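# The drawer of old drives

I have been meaning to sort out my old hard disks since we moved house.
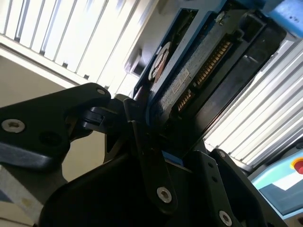 *Shona McIver*

There are people who label their backups. I used to work with one, and his drawers made me want to lie down. Mine is a biscuit tin, and it holds every 3.5-inch drive I have ever been too sentimental or too nervous to throw out.

July seemed a good month to be brave. The first drive I plugged in clicked twice and gave up. The second had a folder called "SORT THIS", inside which was another folder called "SORT THIS 2", inside which were 693 photos of a caravan we didn't buy.

I do like the look of them, mind you. All those tidy gold pins, and a printed label with writing too small for anyone over forty. A blue-edged carrier smartens one up no end, like putting a tie on a ferret.

So far I've wiped two and copied one. Kevin says I should drill through the dead ones and take them to the tip. I've put them back in the tin for now, and the tin has gone under the stairs.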